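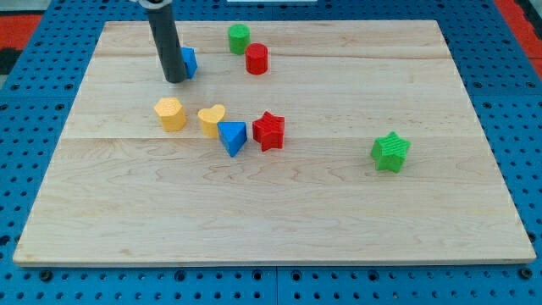
**Khanyisile Tshabalala**

2021年3月30日

刷墙这件事我终于弄完了!从一月拖到现在,客厅、走廊、厨房,全是自己刷的。开个串随便聊聊,想自己动手的朋友可以参考一下(也可以当反面教材看)。

---

先说颜色。我最早想要全白,Xolani说像牙科诊所,吵了一晚上。后来我迷上了浅木色配亮蓝,就是上面那种搭法,木头发一点点粉,旁边的蓝特别精神。于是厨房那面墙定了蓝,地板和柜子不动。

---

色卡千万别在店里看!店里的灯偏黄,我在Motaung挑的"雾蓝"回家一上墙,灰得像阴天的水泥。第二次学乖了,买小罐试色,刷在A4纸上贴墙,早上看一遍,晚上开灯再看一遍,差别大到我以为是两个颜色。

---

报个账:漆和底漆3904,滚筒刷子美纹纸这些杂七杂八1152。请人来刷的话,光走廊就给我报了3000,我当场说再考虑考虑,然后就没有然后了。

---

最累的是补墙。前任房客大概很爱挂画,钉眼到处都是。腻子要薄薄地补,干透了打磨,再补一层。我第一天心急,厚厚糊了一坨,第二天裂得跟干河床似的,全铲掉重来……

---

美纹纸要趁漆还没完全干的时候撕,慢慢撕,往回折着撕。走廊那边我偷懒放了两天才动手,边上带下来一长条漆皮,现在用衣帽架挡着,大家来做客请不要挪它。

---

有人问味道。开窗通风了一个多星期,猫送去Xolani那边住(它胖了,谁喂的谁心里有数)。厨房用的是Floluvia的水性漆,味道比我想的淡,不过我鼻子不太灵,敏感的人还是多晾几天。

---

滚筒别蘸太满!刷天花板那天我头发上全是白点子,去Urnby买面包,店员很认真地问我外面是不是下雪了。

---

下一个是卧室,想要暖一点的颜色,赤陶色或者很浅的杏色,还在纠结。家里有刷过赤陶色的吗?晚上会不会显得特别暗?求晒图,朝北的房间优先,谢谢大家🙏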